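Okay it's 11 Apr 2025 and I have decided this is the month I finally fall in love with my workroom again. Thread, because I have way too much to say about white paint!

Some background for the new folks. I rent a little studio in Codolham, on the top floor, one window, slopey ceiling. I've been in there 17 months and in all that time I have never once given the big white surfaces any attention. I just piled things on and against them.

So I cleared everything out into the hallway. EVERYTHING. The yarn bins, the lamp, the shelf I said I'd hang in my first week. My neighbors across the landing were very patient with me.

And wow, you guys. White is so many colors once the clutter is gone! I'd been thinking of it as one flat nothing, and then I sat on the floor with a sandwich and just looked at it for 20 minutes. Best lunch break I've had all year.

Where the light hits, it's a bright, slightly creamy white. Where a shadow falls it goes cool, almost a blue-gray, and the edge between the two is so soft you can't say where it starts. I have paid money for prints that were less pretty than that. 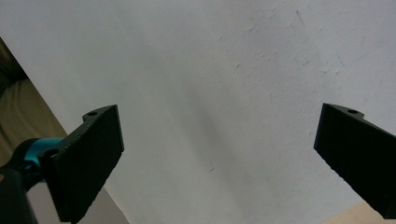
I did start a list of touch-ups, and then I kept crossing things off it. A scuff here, a speck there, a few tiny chips. Up close I noticed all of them. From my chair I couldn't find half of them again, and I was trying!

The plan was a full repaint. I'd even picked the color, a warm white called Ullora (gorgeous name, I would've bought it for the name alone). I had the sample pot open and the brush in my hand and I just... didn't want to cover up what was there.

So the new plan is smaller. Damp cloth first, then a soft eraser sponge on the scuffs, very light pressure. If you have matte paint, please test a hidden spot before you go at it! Matte goes shiny when you rub too hard, and a shiny patch bugs me way more than a scuff ever did.

Chips get a dab of filler on a fingertip, a light sand once it's set, then a dot of paint with a kid's watercolor brush. A tiny brush is so much better than a roller for this. I did 3 test dabs on the inside of the closet and I'm weirdly proud of them.

The Ullora isn't going to waste either. It's going on the old stool I hauled home from the market in Andau, which is currently a sad brown and deserves a nice summer.

Next up is deciding what gets to come back in. Lamp, yes. Yarn, obviously yes. The rest can wait in the hallway closet till May and we'll see if I miss any of it. Shelf updates soon, I bought the good screws!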